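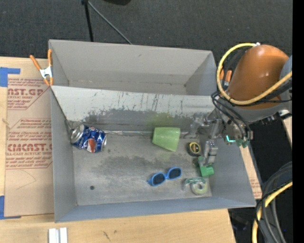 Product Review: Stergate Divided Bin, Large, Gray
Prepared by Colton Chan, Facilities Supply Office, Stastton
3/4/21

The Stergate Divided Bin is an open-topped container offered for lost property, sorting and general collection. The Supply Office acquired two units for the Wirkska building and has kept them in regular service. This review records our findings for departments considering a purchase.

Construction. The bin is split lengthwise into two compartments. The front compartment has a flat floor, and the divider behind it slopes down to meet that floor. Small items placed against the slope tend to settle toward the foot, where they can be seen and picked up without reaching into a corner. The rear compartment has plain walls and suits paper or folded clothing. The walls are stiff enough that the bin may be lifted from either end when full.

Capacity. The front compartment readily accepts the usual contents of a day's collection: sunglasses, a plastic cup, a soda can, a tape dispenser. Our test load of 71 small items fitted without stacking above the rim. Larger articles, such as umbrellas, must be placed at an angle and were generally sent elsewhere.

Wear. The finish is the principal weakness of the product. The sloping divider scratches readily and now carries dark vertical marks over its surface, with a worn band along the lower part. The floor of the front compartment is smudged and has a broad scuffed patch in the middle. Cleaning with a mild detergent lightened the smudges and had no effect on the scratches. The rear compartment, which receives far less use, still has a clean appearance. None of this affects function, but departments that intend to place the bin at a public counter should take it into account.

The joint. A shiny silver strip runs along the line where the slope meets the floor. It has wrinkled along its length – a cosmetic matter so far – and coins and paper clips can catch against it. We recommend wiping along the strip and not across it.

Comparison. The Tomaszewski bin, reviewed in September, has a removable upright divider and is easier to wash. It is also lighter, and it slid on a smooth tabletop when items were dropped in. The Stergate remained in place.

Recommendation. Approved for back-office and sorting use. Not recommended for reception areas. Requests for additional units should be sent to the Supply Office with the department code and the intended location.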